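Hundex benchtop arm, starter package: a review for people who hold the budget

I had signed off the order in December and was cross about it by the time the second invoice came. The Hundex is a decent small arm. My quarrel is with the price list, and if you are planning a purchase for a teaching workshop or a small lab you should read it far more slowly than I did.

The headline figure covers the arm, the controller and one tool. It does not cover a work surface, and the arm is no use without one. Dreselden, who supplied ours, will sell you a pegboard base and then quote separately for the fixings. The delivery note ran to 11 lines. I had budgeted for 3.

Then there are the things you want it to handle. The catalogue offers a "manipulation set" of coloured shapes for 160 pounds. I can find no reason to pay that. Hearts, stars, cubes and cylinders are sold in any toy shop, and a maple board makes a perfectly good surface to put them on. If your supplier says the software needs their own blocks, ask to see that in writing.
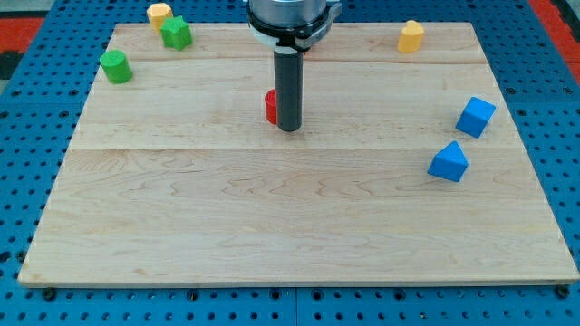

Wendy Blackburn thinks I am being unfair about the accessories. She wrote that the Kandis package she priced up looked cheaper until she added the training days, and that with Hundex at least the support line is included for 2 years. Fair enough, though I would want to know what happens in year three, and the sales office would not tell me.

On the work itself I have fewer complaints. Setting up took an afternoon, the manual is readable, and the collar makes changing tools quick. But every extra tool is a separate purchase, and the brochure is coy about which ones you will need -- ours lists them on the back page without prices.

Mwakalinga make a plainer arm with a shorter reach, and they quote for everything on a single sheet. I would get that quote before talking to anyone else, then ask Hundex to match the layout line by line. Leave room for spares too. I didn't, and the next lot will have to come out of the stationery money.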